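Mileo Community Help > Bags and Luggage > Care and Repair

Front pocket zip on a red Puma backpack is stiff. How should it be treated?

Posted by Jianguo Lu
Reputation 97

I should be grateful for advice on the front pocket of a red Puma backpack which is issued to participants in our day programme at the Meng Centre. The zip runs freely for most of its length but becomes stiff where the track curves near the upper right corner of the pocket. The second zip, lower down and below the logo, gives no difficulty.

The bag has been in use for 6 months. It has not been machine washed. Staff have been asked not to force the pull, and I would prefer to settle on one method before anything is applied to the fabric. Two photographs are attached.
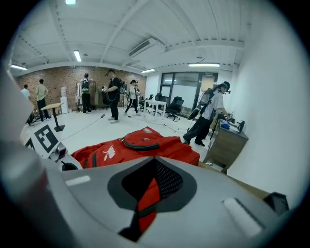
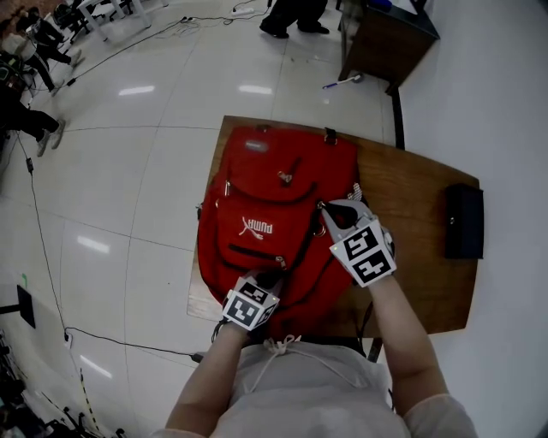
Red Puma backpack, laid flat. The second photograph has the pull near the upper right corner of the front pocket.

I should also like to know whether the bag ought to be emptied first. Our present guidance says nothing on the point.

3 replies – viewed 257 times

Dilruba Sikder
Accepted reply

The bag should be emptied before any work is begun. A full main compartment pushes the front panel outwards and places the curved part of the track under strain, and a zip in that condition will often feel stiff when it is in good order.

Once the bag is empty, please proceed as follows.

Lay the bag on its back on a firm table.
Brush the teeth on both sides with a dry, soft toothbrush, paying particular attention to the curve.
Check the inside of the pocket for loose threads or lining caught beside the track. Trim threads with small scissors. Do not pull them.
Rub a plain white candle lightly along the closed teeth and wipe away the surplus with a dry cloth.
Hold the fabric flat just behind the pull and move the pull slowly in both directions, 10 times in all.

Coloured wax must not be used, as it may mark the material. Oil is also unsuitable – it spreads into the cloth and gathers dust.

If the pull still catches at the same place, the slider has probably worn and should be replaced by a repairer.

Zesitz

Soap works. Use a dry bar.

Ovex

I would support the accepted reply, with one reservation. Candle wax tends to build up on fine teeth if it is applied often, and we limit it to once a term. A soft pencil may be used in its place on a black zip, although care is needed near red fabric. The hands should be washed afterwards, before the bag is touched again.

With regard to guidance for staff, we ask that bags be emptied every Friday, and the pockets are brushed out at the same time.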